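Stikari: Grasp Planning for Mixed Bins

Version 7 is out, April 2022 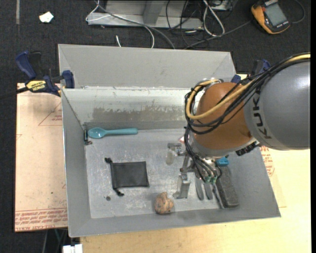
What it does

Stikari takes a depth image of a bin full of unrelated things and gives your arm a ranked list of places to grab. It doesn't need CAD models, and you don't have to tell it what's in the bin. A spoon lying flat along a wall, a drawstring pouch, a lumpy thing with no good name, a long fuzzy block: it looks at shape and reachable surface and goes from there.

We're really happy with the wall handling in this version. Flat items resting against the foot of a bin wall used to come back with grasps that put a finger straight through the metal (on paper, anyway). The planner now models all four walls, sloped ones included, and tilts the wrist to suit — you can watch it try the angles in the viewer, and it's kind of addictive.

What's new in 7

Soft goods mode. Pouches and cloth get pinch grasps near seams and folds. Vaida Jõgi wrote this one and it's a big step up from 6.
Cable envelope. Draw a rough volume for the hoses and wiring on your wrist and the planner keeps it clear of the bin rim.
Bare metal filter. Cleans up depth holes from scuffed or reflective bin floors. Turn it off for painted bins, where it can eat thin parts.
Replay. Step back through the last 196 picks and see every candidate that was scored and turned down.

Working with your cell

Stikari runs on a Linux PC beside the robot controller. It sends poses, and your own motion program decides what to do with them. Out of the box you get up to 20 candidates per image, each with a score, an approach direction and a finger opening. Grippers are described in a short text file, and odd finger shapes are welcome! Normunds Pētersons keeps a folder of sample files that covers most parallel designs.

Known limits

Clear plastic is still hit or miss. Bins need to stay put between calibration and picking, so clamp them down.

Trial

The trial license runs on one arm and has every feature switched on. Setup questions go to Rekha Chettiar at the Trusden office. Suction support is planned for May.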